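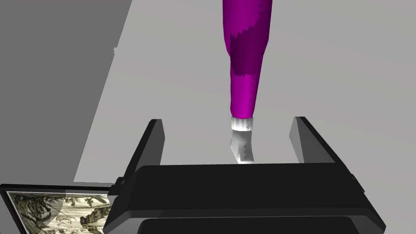 Page 2

Okay, settle in, grab the seats up front, I don't bite. (Wait for the door to close. The Utbridge room is echoey, so slow down!)

I'm going to talk for a bit about what it feels like to teach a robot by driving it. We do all our driving in simulation at the moment, inside a setup we call Skirnier, and most of what I've learned came from doing it badly first.

Start with the magenta slide. Your eyes go to the big magenta handle, and so did mine when I was learning, but look at the pale tip down between the two black fingers. When you're the one at the controls, that little gap is your whole world. You're judging how far the tip is from the gripper body, and you're doing it with no feeling in your hands at all. A plain grey surface gives you almost nothing to go on either. I spent my first week convinced I was closer than I was, or farther than I was, depending on the day.

(Ask: who here has driven anything by remote control? Let them laugh about their drones. Don't tell the pond story, it runs long.)

So there are two ways we show the arm a task. One is by hand, where you grab the real arm and walk it through the motion like you're teaching a kid to swing a bat. The other is remote, where you hold a controller, watch the view from the wrist, and the arm copies you. By hand feels great! You get the weight and the stiffness for free. But your own arms end up in the camera views, and the robot learns from a world that has you in it, and then you go away. Remote is clumsier for the person and cleaner for the robot. I'm a remote person now, grudgingly.

Next bit is about pausing. New drivers stop a lot. They get near the thing, they freeze, they think, they wiggle. I did it on every single run. The trouble is the recording keeps going while you think, so the robot gets a lovely lesson in standing still. We had one batch, the Fröhlich batch, where the arm learned to hover over the table like it had forgotten why it came in. (Do the hover with your hand. Hold it longer than feels comfortable.)
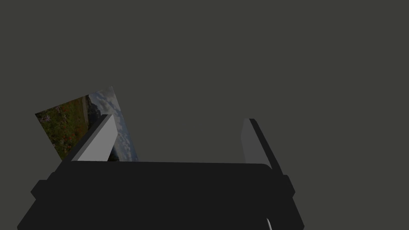

What helped was planning the move before touching the controller. I say it out loud now: open wide, come down, line up, close, lift. Five words or so on a sticky note would do it too. Then I drive it in one go, and if I mess up I recover at normal speed and keep the take. Those recoveries are worth having, by the way. A robot that has only seen perfect runs has no clue what to do when it's a little off to one side.

Also, move the stuff! Turn the pictures, slide them over, start the arm from somewhere else. If everything sits in the same spot every time, you've taught it the spot.

(Check the clock. If there are fewer than 5 minutes left, skip Skisine and go straight to questions.)

Skisine is our replay tool, and I'll play two takes of mine on it, an early one and a recent one. Don't say which is which. Let them argue, then take questions from the back row first.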